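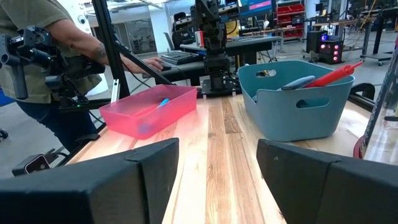 Burari Student Robotics Project: Gallery

Nov 3, 2020

The Burari project gives students on the Applied Automation course the chance to plan, build and test a complete handling task over two terms. The present group has 26 members, drawn from all three years of the course, and is supervised by Roland Mapplebeck. The pages of this gallery follow the work at the bench, which is now in its second phase.

Sorting bench
The task is set out on the long wooden table, with a pink bin and a teal basket as the two containers. Students are asked to have small objects moved between containers without help from the operator once a run has begun.

Leader arm
A person works at the computer mouse beside the black leader arm. Movements made by hand on a leader arm are recorded and later used in training. Each student is expected to complete up to 71 recorded runs before the end of the phase, and to keep a written log of every run set aside.

Objects in use
The basket holds a long red plastic object with a ribbed end, which reaches past the rim. Long items of this kind are harder to grip cleanly than short ones, and the marking scheme allows extra credit for them.

Second arm
A jointed black arm stands at the far edge of the table on its own base plate. Students in the Lorkora team are responsible for its joint settings, and the Uso team for the software - the two teams exchange duties in March.

Assessment
Teams submit a report of no more than 800 words together with their run logs. The pass mark is 63, and reports are read by two members of staff. The Karabulut Prize is awarded to the team whose log is judged the clearest.

Students who wish to join the next group should apply in writing to the course office. Previous experience of programming is helpful but is not required.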